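Winter bedding drive: what we need and where to bring it

The winter bedding drive in Plolemmont is open again, and it runs until the last cold weeks are behind us. Blankets, quilts, sheets and towels go to households in Plolemmont and Cesthorpe that have asked for them through the housing office. The first collection was in October, and most of what came in then has already gone out.

Demand is higher than last winter. By January 12, 2021 we had 141 requests on the list, most of them for double blankets and warm covers for children's beds. Single sheets are in good supply and we don't need more of those for now. Pillows can't be accepted this year unless they are new and still in the store wrapping.

Jaqueline Bermúdez has taken over the sorting room on Foda Street from this month. She asks that everything be washed and fully dried before it is dropped off. A blanket that goes into a bag damp will smell within a day or two, and the whole bag then has to be washed again at our cost. The laundry bill for the fall was higher than it should have been, mostly for that reason.

Please fold items flat and put the size on a piece of paper pinned to the top. Masking tape leaves glue on fleece and plush, so use a safety pin or a loose string. Small things such as towels, cushion covers and pillowcases can go together in one bag. Quilts should be bagged on their own. 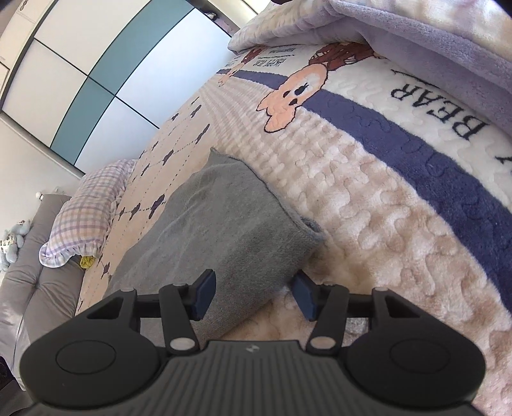
Can I give a blanket that has a stain or a small tear?

Small tears are fine, and so are faded patches. The mending group can close a seam or patch a corner, but they can't replace a lining. Stains that are still there after a hot wash should stay at home, or the blanket can go to the animal shelter in Cesthorpe, which takes them in any condition as long as they are clean.

Žukauskas Dry Cleaning has again offered to clean wool blankets for the drive at no charge, up to 12 a week. Wool should not go in a home machine unless the label says it can. Bring it to the sorting room as it is, in a separate bag marked WOOL, and we will take it over to the shop with the next load. Allow two weeks before it is ready to go out.

The drive has $4,000 left in its fund for this winter. Part of that will pay for new mattress covers, which are rarely donated and which many families ask for. The rest is set aside for laundry and for fuel for the van. Gifts of money can be left in an envelope at the sorting room - please write "bedding" on the front so that it doesn't end up with the general fund.

The sorting room takes drop-offs in the mornings only. Use the side door and ring the bell, and leave the bags on the bench inside the porch. Please don't leave anything outside when the door is locked. We lost 2 bags of good quilts to rain before the holidays.

If you need bedding yourself, call the housing office and ask for the winter list. You will be asked for the sizes of the beds and whether anyone in the home has a wool or feather allergy.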